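4. Failure during the grape task

4.1. What was observed

The produce task was the last one we added to the test plan, and it is the one in which the fault showed itself. The robot has to take a bunch of grapes with the left hand and bring it to an open wooden crate. For a person this is an easy job. For the controller it is difficult, because a bunch has no fixed shape, and the point where the fingers close says very little about where the rest of the weight will be one second later.

In our records the task was run 800 times with the controller described in Section 3. We call a run "faulty" when the grip force reported by the hand and the grip force requested by the planner differ for longer than the time limit, and the safety layer does not stop the arm. By this definition there were 7 faulty runs. The number is small, but we consider it serious, as the safety layer exists exactly for this case. In none of the seven runs was a person inside the marked area.

All seven runs have the same beginning. The hand comes down on the bunch from the top, and the first contact is made by the outer side of the hand and not by the fingertips. The force sensors are in the fingertips only. So the hand can already be pressing on the fruit while the controller still believes that it is moving in free air. The view from the wrist shows how near the outer surface is to the upper grapes in this kind of approach, and how much of the picture the hand itself covers. 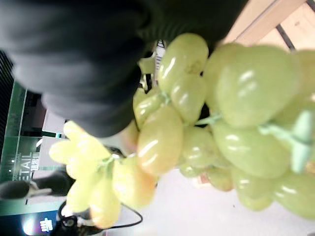
Druvthorpe, 24 December 2018. On this date the first faulty run was noticed by Milagros Marín, who was responsible for the stop button. She pressed it when she saw that the arm continued to push down. The log of the safety layer contained no warning. At first we suspected the cable of the hand, and Anselmo Collado exchanged it the same afternoon. The fault came back with the new cable. After this we stopped all work with the left arm until the logs had been read completely.

4.2. Cause

The log of the first faulty run has 3,321 force messages. Of these, 2,488 carry a time stamp which is older than the message before. The messages themselves are correct, but they arrive in the wrong order. The safety layer was written by our group on top of the Vovier message library, and it was programmed to throw away any message older than the last one it had accepted. In normal work this rule is harmless. When many old messages come together, it means that the safety layer is deciding with a force value that does not change. A value that does not change and is under the limit looks to it like a quiet, healthy sensor.

The wrong order came from our own configuration. Both hands shared one message queue, and the wrist camera was later put in the same queue with a higher priority. Each time the camera sent a large picture, the force messages of the left hand had to wait, and they were then released together. Bunches of grapes made this worse. The planner asks for more wrist pictures when it cannot find a clear outline, and with many small shiny surfaces lying one over the other, it very often cannot find one.

We also had to understand why the fault was never seen with the right hand. In this task the right hand has only a waiting role. It stays open over the table while the left hand works, and the planner does not request pictures for it. Figure 4 shows this division of work, with the grapes held partly over the crate.
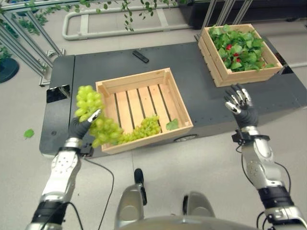
Figure 4. Grape task: the left hand holds the bunch at the crate, the right hand is open above the table.

4.3. Changes and remaining risk

Three changes were made in February. The force messages now have their own queue for each hand. The safety layer counts the messages it throws away, and it stops the arm if this count passes a small limit. The speed of the last part of the downward movement was also reduced, which Valeriano Esteban had already proposed before the fault was known.

The contact with the outer side of the hand is not solved by these changes. A sensor skin would be the proper answer, but we did not have one that fits the hand. Until then the approach from the top is allowed only at the reduced speed, and one person must stay at the stop button during the whole run.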